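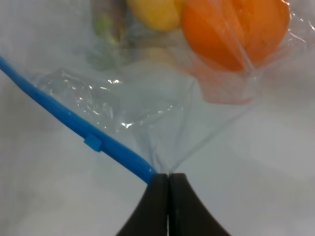 Progress report: Prultham food share, August

Prepared by Selma Hoxha for Intan Ismail, Mangundap Fund

We handed out 284 bags of produce in August, against a target of 100 set back when we were modest. Of those, 172 went to households on the east side of Prultham, where the last grocery store is now a place to buy mattresses.

Deliveries

The growers at Vornadstead kept their promise and then some. We asked for mixed vegetables and received zucchini – a great deal of zucchini. Kartini Pelupessy has written a recipe sheet, and it is in its second printing.

The van

Your grant paid for the new clutch. The old one is still in the office, holding the door open. Fuel came in slightly under budget, mostly thanks to Aiman Latuheru's dislike of left turns.

Problems

We lost 3 pickup mornings to the roadwork on Bovura Street. The city says it will be done by fall and has declined to say which fall.

Next

Larasati Tambunan is talking to two orchards about apples. We would also like to move the unspent printing money to cold storage, and need your approval in writing before the next order goes in.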